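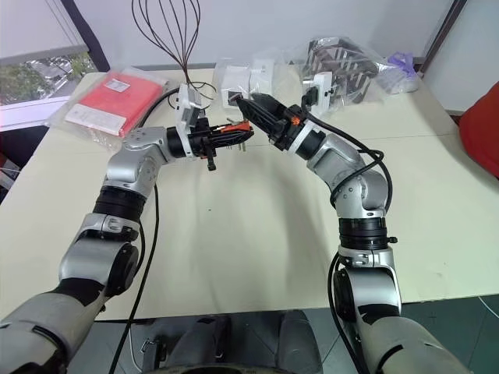
Waltberg: two arms over a cream-colored table, grippers nearly meeting.

About Stotdale

Stotdale Weighing Services calibrates, repairs and certifies scales for small and mid-sized businesses. Our customers are mostly feed mills, bakeries, scrap yards, shipping rooms and farm stores. We work on bench scales, floor scales, hopper scales and crane scales. We do not service truck scales over 24 feet in length, and we do not sell new equipment except as a direct replacement for a unit that has failed its test.

The company was started in the town of Stotdale as a two-person repair counter and moved to Waltberg when the mass lab outgrew the building. The lab and the office are now at the same address. The Stotdale counter is still open for drop-off on weekday mornings.

What calibration covers

A standard visit includes a visual check of the scale and its footing, a zero test, a shift test at each corner, and an increasing and decreasing load test. Readings are taken before any adjustment is made and again afterward. Both sets go on the certificate. If the first set is within tolerance, the scale is left alone. Customers sometimes ask us to "bring it in a little closer" anyway. We will do this on request, but it breaks the drift history for that unit and the certificate will say so.

Test weights are cast iron for field work and stainless steel for bench work. Each field kit weighs 185 pounds without its cart. Kits come back to the lab for comparison against our reference set every November, and any kit that has been dropped comes back the same week.

Load cells are the most common repair. Water gets in at the cable gland – less often through the cell body – and the zero begins to wander, usually overnight. We stock sealed cells in the common capacities and keep junction boxes for older models. 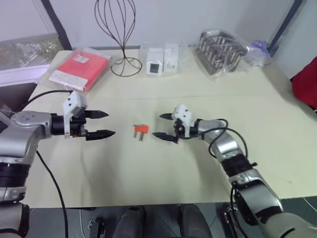

Open gripper at left, with the second arm facing it across the tabletop.

Records

All certificates are kept in Naster, our in-house records system. Each scale has its own page with its location, capacity, division size, seal numbers and every reading taken since it was entered. Customers can view their own pages and download certificates at any time. Paper records from the Lucero Scale Company, whose service accounts we took over, have been scanned but not typed in. Searches on Lucero units should be made by serial number.

People

Anisa Wuisan manages the lab and signs all certificates for reference weights. Field work is handled by 16 technicians, five of whom are also trained for hazardous locations. Please mention any classified area when booking, as the indicators and hand tools are different and the visit takes nearly twice as long.

Scheduling

Routine visits are booked by route. Emergency calls are taken by phone only. Drop-off units should be clean, dry and tagged with a contact name, and power supplies should be sent with the indicator.

Page last revised 07/10/2018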